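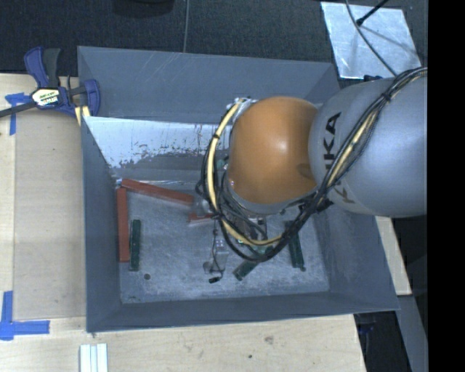
July 11, 2022

Shot log notebook, summer league model. Finally got all of the Padovness games into one table! 704 possessions, every one tagged with the pass count before the shot, and I spent most of the morning just scrolling through it grinning.

First pass at the question we kept arguing over in April: do extra passes help a small lineup? For Padovness, yes, up to a point. Their shooting climbs with each pass through 4, then goes flat. After 7 the clock is usually nearly gone and the shots are rushed, so I'm lumping those into one bucket for now.

Cuautle is the fun one. They hardly pass at all, they run off every rebound, and their early threes go in at a better clip than their set plays. I did not expect that. Could be the opponents - they drew Grilik twice, and Grilik gets back on defense like they're walking to the bus.

Problem: Zistar tags. Whoever logged those games counted inbounds passes and the rest of us didn't. Need to subtract one on every dead ball start, then rerun. Until then leave Zistar out of any chart.

Also the corner zone is drawn too wide in the template. A bunch of wing shots are landing in it. Moved the line in a foot and saved it under a new name, old one is still in the folder.

Next:
- fix Zistar, rerun the pass buckets
- split open and contested (two people tag each shot, compare)
- offensive rebounds start a new possession, yes or no? I say yes
- full season file is over 3,000 rows, check that the script doesn't choke

Really want to see Cuautle against a team that runs back.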